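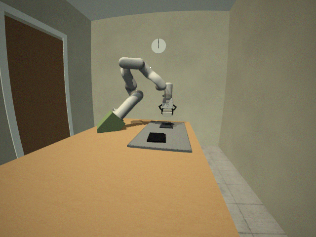 Natanael Leite wrote in to say that most advice on working beside an arm is written for the person who buys it, and he would like some for the person who has to stand there all shift. He wanted to know what changes on the bench, what happens to the breaks, and who gets blamed when a tray ends up in the wrong spot.

Bench and Workroom Tips, September
By the Patine workroom desk

Those are fair questions. Our room has 14 people, and for years the plate and tray handling was done by whoever was free. Now an arm does most of the moving and we do the loading, checking and clearing up. The tips below come from our own notebook and from two visits to the crew at Bruvari, who started before we did.

Clear the bench the night before

With hand work you can push a mug aside and carry on. An arm goes where it was told to go. Put tools back on the wall before you leave, and keep the near part of the bench free so a person can stand there and reach the stop button without leaning over anything. At Bruvari they painted a line on the floor. We used tape, which lifts after a few weeks of mopping. Paint is better.

Mark where things sit

Once a tray position is taught, it has to stay put. Draw around boards and holders with a paint pen, corners first. If a board has to come off for cleaning, wipe the underside as well before it goes back. A crumb of dried glue under one corner is enough to tilt it, and a person would never notice but the gripper will miss.

Wipe up spills with a barely damp cloth. We had a board creep out of its marks after someone flooded the bench with cleaner and set it back on a wet surface. 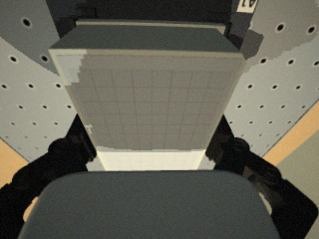

Labels were the first thing we had to redo. Everybody had put them where they could be read from the front of the bench, and that worked fine until people began checking positions on the gripper view. There the A1 label on the black fixture comes out upside down, behind the piece being held. One short label like that can be worked out. A whole row of sixes and nines can't. Print each position twice, once facing the bench and once facing the arm, and don't use 6, 9, 66 or 99 as position names at all.

Check the grip low down

Before a long run, step through one pick at slow speed and see where the fingertips meet the sides. If the tray carries anything loose, look at the top rim as well and make sure it stays close to level when it lifts. Write down the setting that worked and tape it inside the cabinet door. Ours lives on the back of an old Tikenex parts bag and has been copied out twice.

Keep the spare fingertips in a lidded tin. They get thrown out with the packing otherwise.

Give the stops to the people on the floor

In the first month, only the two people who had done the training were allowed to restart the arm. Every small stop meant finding one of them, and they got no lunch. By the second month everyone on the shift had been shown how to clear a dropped tray, send the arm home and start again. It takes a short morning to teach. Have each person do it with their own hands while someone else reads the steps aloud, then swap.

Agree on what does need a call. Ours is a short list: a strange noise, a bent finger, the same fault a second time in one shift.

Keep a plain fault log

Use a paper pad by the bench with four columns: time, position, what happened, what you did. Leave out the name column. We had one at first and people stopped writing things down. In our first full season we logged 3868 tray moves and 641 stops, and most of the stops were traced to trays loaded the wrong way round. That was a loading problem, and we fixed it with a notch cut in the corner of the holder. Natanael, that is the closest I can get to your question about blame. The pad made it easier to talk about the holder and leave people out of it.

Look after the breaks

Hand work has its own gaps. You walk to the shelf, you wait for a drawer, you talk to whoever is next to you. When the arm does the walking, those gaps go away and the person loading stays in one place for much longer. Sore feet were the first complaint here and sore necks the second. Change loaders every hour. Put a good mat down, and get a stool that can be raised high enough to load from.

The crew at Sadeghi let the arm run out of trays at mid-morning on purpose so that everyone sits down at the same time. We tried staggered breaks and went back to that.

Keep some hand work going

Do one batch a week by hand. The arm will be down at some point, and newer people in our room had never placed a tray themselves. They were slow at it and a bit embarrassed, which was our fault for not showing them. Hand batches are also the best way to find out that a holder has worn loose, which fingers notice sooner than any log.

Small things

Tie back sleeves and lanyards before loading. Keep the radio low enough to hear the gripper close. Hang the clock where the loader can see it without turning around. Write the next shift a note even if nothing went wrong.

Patine Workroom Tips | Contact the desk | All rights reserved | Back to top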